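Sandwich bench, June, 4 pm

Babita Ahuja came by from the Nigam side and asked when this thing can do lunch at home. Told her not this year! It's still fun to watch though, and Kamham wants a straight answer on kitchen chores by the end of the month, so I'm writing down where we are.

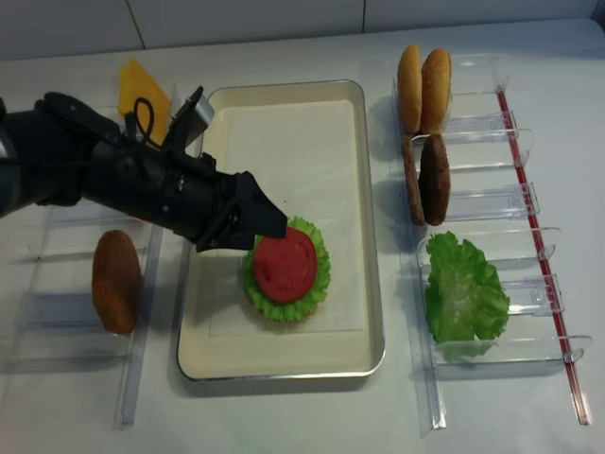 Arm at the tray, gripper over the tomato, lettuce underneath.

71 tries logged so far. Lettuce is the pain – it folds if the fingers close a hair too far, and then everything stacked on it leans. Patties are easy (stiff, nice fat edge to grab).

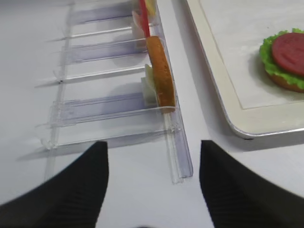 Slot spacing is the other thing I keep fussing with. Two more millimeters would help the fingers get in, but then the thin slices slump. And a home kitchen has no slots at all, just a fridge drawer and a bag, so I'm telling Kamham no on the home and maybe on a prep counter. Redo the lettuce grip at 4 speeds tomorrow.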